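Tableware and the Meal: Notes for Week Two
Material Life of the Household, taught by Theresia Danzer
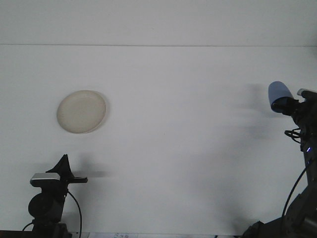

Before we start

Welcome back, and thank you to everyone who stayed behind last time to argue about spoons. I enjoyed that far more than I let on. These notes cover what I hope to get through on Friday, plus a few things I will almost certainly run out of time for, so please read them even if you came to class and took beautiful notes of your own. The reading is the first chapter of the course packet and the short piece by Rafia Kakakhel on serving dishes, and if you only have an evening for one of them, make it the Kakakhel.

Where did the individual plate come from?

Most of us grew up with the idea that each person at a meal gets a plate of their own. It feels so ordinary that it's hard to think of it as a habit with a history. In much of medieval Europe, though, a diner at a well-supplied table would more likely have had a trencher, a thick slice of coarse bread, often a few days old, that soaked up juices and could be eaten afterward, handed to the poor or given to the dogs. Two people might share one. Wooden trenchers, round or square, came to be used alongside the bread ones and then largely took over, and some of the square ones had a little hollow cut in the corner for salt.

Pewter was the next step up for households that could afford it. It dented, it scratched, and it could be melted down and recast, so much less of it survives than was once in use. Keep that in mind when you look at a museum case. What lasts is often what was hardly touched, and the everyday things wore out or were turned into something else. We'll come back to this when we do the probate inventories, where pewter is often listed by weight and not by the piece, which drives students wild every single year.

Glazed pottery had been around all along, of course, and I don't want to leave you with the idea of a neat staircase going from bread to wood to metal to china. A farmhouse kitchen could easily have had three of these in use on the same day. Chinese porcelain reached European tables in larger and larger amounts from the seventeenth century on, and the potters of Delft and elsewhere worked very hard to get the same look using tin glaze over ordinary clay. English cream-colored earthenware, in the eighteenth century, was a different sort of success: light, fairly plain, and within reach of a good many middling families.

The rim, and why I go on about it

A rim gives you somewhere to put your thumb when you carry a plate. It keeps gravy in. It can hold salt or mustard, or bones, and it is also the natural place for a painted border or a family crest, so a rim can tell you something about how food was served and something about who was meant to be impressed. Wide rims suit a meal where small portions are brought out one after another. Coupe shapes, with hardly any rim at all, feel modern to us, but they are very old, and plenty of the world's dishes never had a rim worth mentioning.

When you handle the teaching collection, run a finger along the underside too (gently, please). You are looking for a foot ring, for the little marks left by kiln supports, and for wear. Knife scratches on the upper surface mean somebody cut food there. Wear on the foot alone may mean the plate spent its life stacked, or standing on a shelf.

Shared dishes

I've talked about Europe so far mostly out of my own training, and it would be a poor course that stopped there. Large shared platters are still the center of the meal in many parts of the world, and where that is so, the individual plate may be small or missing altogether. Chunhua Hao will join us for the second half of the session to talk about rice bowls and shared dishes in family meals, and she has kindly agreed to take questions. Please have one ready! Kakakhel's article makes the point that a shared dish has its own seating plan: who sits closest, who reaches first, who is offered the best piece. I find that very persuasive, though I think she is a little hard on soup tureens.

For discussion

Think about the last meal you ate with more than two other people. How did the food get from the kitchen to each person, and who decided how much was enough? Were there any dishes that came out only for guests? Ask an older relative the same thing if you can - the answers are often quite different, and people usually love being asked.

Short assignment

Write 500 words on one piece of tableware you can hold in your hands. It does not have to be old or pretty. Start with shape, size, weight and wear before you go anywhere near what it means to you. Junhao Mao has offered to read drafts, and he is in room 214 most afternoons. Last September's papers are in the binder by the door there if you would like to see how other people went about it.

Page 66 of the packet has the glossary. Bring it with you, along with a pencil - no pens near the pewter, please.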